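January 2026, Cliltside, bench notes

Picking up from the last page, where I ran out of room halfway through complaining about the sponges. The short version is that we have too many kinds of cleaning things and they live in too many places, and I finally got fed up and started moving the lot into the big gray metal bin. It's been knocking around the shop longer than I have (Unnur thinks it came over from Martens with the old shelving) and it was full of offcuts until this week. Offcuts are now in the blue crate under the stairs. If you want one, that's where to look, and please don't start a second pile.

So, the bin itself. I emptied it, swept it out and had a proper look at it under the lamp for the first time. The bottom is worn silvery and scuffed cloudy all over, with scratches going every which way, and I spent ages rubbing at one bright patch thinking it was grease before I worked out it was just the metal. No amount of scrubbing is going to change that floor, so don't bother. I did try the green pad and then the cream cleaner and then the green pad again, some 20 minutes of my life, and all I got was a slightly cleaner scuff and a sore thumb.

There are two small round holes in the bottom, one toward each of the front corners. I went back and forth on these. First thought was to plug them so small bits can't drop through. Then I thought, well, damp sponges, let it drain! So the holes stay open for now and if we get puddles on the table I'll eat my words and find some rubber plugs. Unnur Riis wants it written down that she voted for plugs. Written down.

The back wall has those little specks along the seam, light ones and rusty ones, just above the white strip. I wire-brushed them lightly and wiped them over, and some came away and plenty didn't. I don't think it's serious. I pushed on the seam with a screwdriver handle all the way along and it felt solid. Would be good to look again in May after a few months of wet stuff sitting in there, so I've put a note on the wall calendar. The white strip has a streaky, ragged bottom edge and I was very tempted to tape it off and do it over neatly, but I'd only be doing that to please myself, and the tin of white has gone lumpy anyway.

Now the cleaning things. What I've got in my head is that the bin holds one of each thing we reach for all the time, and spares go in the Orosen cabinet. The Orosen cabinet, for anyone new, is the tall one with the sticky door, lift and pull. I did a bit of sorting on the floor first and it was pretty grim. We had sponges gone hard as toast, two bottles with the labels rubbed off (out), and a glove with a family of screws in it.

Sponges: the oval orange one is the keeper. It's got that rough speckled surface that gets glue haze off the benches without leaving lines, and it's easy to hold. I tried it against the flat yellow ones from Ernero and the yellow ones shed crumbs on the second wipe. I've binned the crumbly ones. If whoever orders from Ernero is reading this, skip the yellow ones next time, part 214 in their list, I circled it in the catalog with an angry face.

Cloths: blue is for dry wiping. I know we've had this conversation! The blue cloth had ended up with the oil rags again and it took two goes through the wash to get it back. I'm hoping that if it lives in the bin in plain view people will put it back there out of habit.

The bin is on the pale wooden table now. I had it on the floor by the door to begin with and that was a mistake, everyone kicked it, me included, and it rings like a bell. On the table you can see straight down into it and you don't have to bend, though it's a big thing and it does take up a good lot of table. Put a strip of felt under it if you ever need to slide it, there's already a mark by the edge where I didn't.
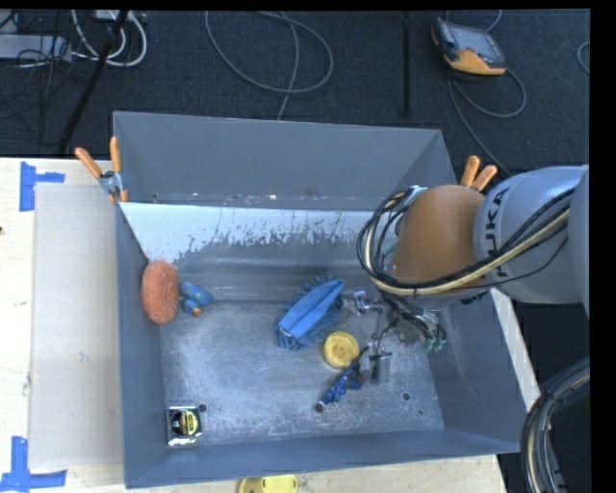 The other thing I keep going back and forth on is dividers. I cut one from thin board, 11 inches tall, and dropped it in across the middle to see, and it was nice and tidy for an afternoon and then things got wedged down the side of it and I had to go fishing with a ruler. Took it out again. I'd sooner have everything lying loose on the bottom where you can see it. The sponge does fine stood lengthwise against the left wall, it stays out of the way there and there's air on one side of it at least.

Unnur says a liner would stop things skating about on the metal. Fair point, and it'd be quieter too. I've got the end of a roll of ribbed matting I could try, but then it covers the drain holes, and we're back to the plugs argument. Maybe cut the matting short at the front? Will have a go when I've found the good knife.

To do, in no order:

Write CLEANING on the front with the paint pen. Big.
Wash the blue cloth again, one more time won't hurt.
Check under the bin for drips after the benches have been done.
Move the spare sponges to the Orosen cabinet, second shelf, and plane the door while I'm at it.
Ask Martens if they have a second bin like this one, the offcuts deserve better than the crate.

Oh, and the job number for all this is 1,662, in case anybody wants to book their wiping time to it. I've put my thumb down under materials.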